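Are plastic-coated paper cups accepted with mixed paper?

Asked by Nipon Rojanasak, 12 Mar 2026

Our office goes through 75 hot drink cups a day. The hauler (Willuner) lists "paper and cardboard" but says nothing on cups. The inside is lined with something shiny. Can they go in the paper bin if rinsed?

2 answers

Panya Panyasiri
Usually no. The lining is polyethylene, and an ordinary paper mill can't separate it in the normal pulping time. It ends up as screen rejects. Some mills do take cups, but they want them baled separately - ask Willuner which mill they ship to and whether cups are on its accepted grades list. Rinsing helps with odor and mold but doesn't change the grade. Lids are a separate item, often type 5 or 6. Sleeves are plain corrugated and can go in with cardboard.

stelturitz_28
we just put ours in the paper and never had a complaint. Compostable ones (PLA lined) are no good in paper either, they need an industrial composter. Kaewmanee depot has a cup tube by the gate, stack them, no lids

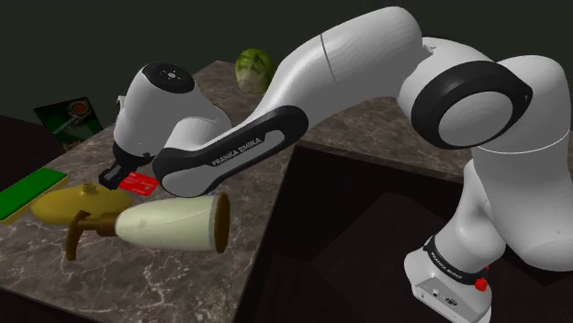 Related questions

Do staples have to come out of office paper?
Where do shredded documents go?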